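The last ferry to Brotgate

Missed the early boat. Of course I did. Ran the whole length of Irnen quay with one shoe undone and the ticket in my teeth, and there she went, lights on, band playing.

Three hours till the next. Rain. The café was shut so I sat in the ticket hall and read the fares board till I knew it by heart.

Mum's letter was still in my coat. April, it said at the top, and then only – come before the house goes. Nothing else. She never did waste ink.

A man at the window was argueing about his dog. 29 crowns for a dog! I paid my own and said nothing.

Slept on the crossing, badly. Woke at Brotgate with my neck gone stiff and teh gulls screaming. Up the hill, 100 steps, I used to do them two at a time.

Door open. Kettle on. She had the pink cloth out, the one for visitors.
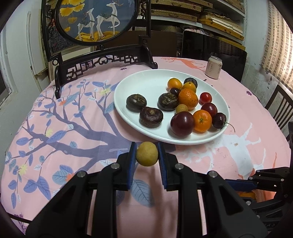
Yellow fruit over the pink cloth, leaves and all.

"You're late," she said.

"Missed the boat."

"Your father always did." She pulled out the other chair – his – and I sat down in it, coat and all.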